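Football Club Management, unit 6
Squad building after a lost final

Reading before the class: the Zulstead case, first part. Please bring the wage table with you.

In this unit we look at a club which reached the cup final and lost it. Zulstead had built the team over three seasons, with a small budget and mostly players under 24. After the final the board had to decide if it should keep the group together or sell while the prices were high. Both choices are common in football and both have a cost, which in most cases does not appear in the first year.

Some terms we will need. Squad cost is the sum of all wages and the yearly part of all transfer fees. Minutes share is how much of the possible playing time a player has really played. A player with a high minutes share is difficult to replace, also when his wage is low. Students often forget the second term and look only at the money. 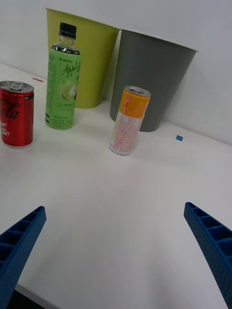 The transfer plan of a club starts with the positions, and the names come later. Zulstead made this mistake in the summer after the final. The sporting director had a list of free players and took the best ones, although 2 of them played in the same position. For the exercise you should begin with nothing written down, as bare as a white tabletop, and put on it first the formation and then the roles inside it. Only when each role has a short text (what must this player do with the ball, and what without it) may you open the list of candidates.

Figures for the exercise: the squad cost before the final was 820 units, and the board allows 100 units more for the new season. The goalkeeper and the captain have contracts which end in June. Rieger, the rival from the same region, has offered 306 units for the left winger. You may accept or refuse, but you must show the effect on the minutes share.

Work in pairs. Write one page, with a table if you like. The solution of last year's group, who worked on Sirko, is in the course folder and you can look at the form of it. Please do not copy their wage limits, as Sirko played in a league with other rules.

Next unit: loan players and the Zondari agreement. Read the text on recall clauses, pages as given in the course plan.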